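4.2 Garments with mixed panels

Shirts in more than one color were set aside as a separate class after Benjelloun and Vass complained -- at length -- that our folding rules assumed a plain shirt.
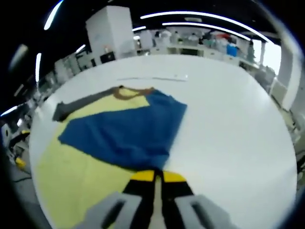
Figure 5. Yellow shirt, partly folded, on the round white table.

A sleeve laid across the body hides the very edges a folder would like to line up. Our rules call this a minor inconvenience. 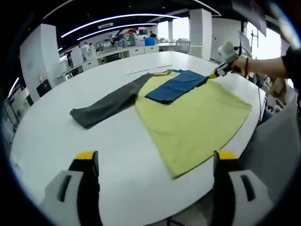 4.3 Scoring

Two raters scored all 226 folds and agreed on most of them, except where blue cloth met yellow. 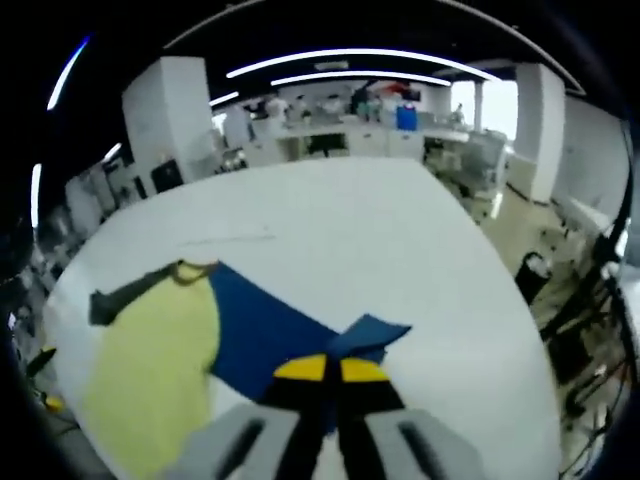
Ties went to Gallardo, who folds his own shirts badly but judges well.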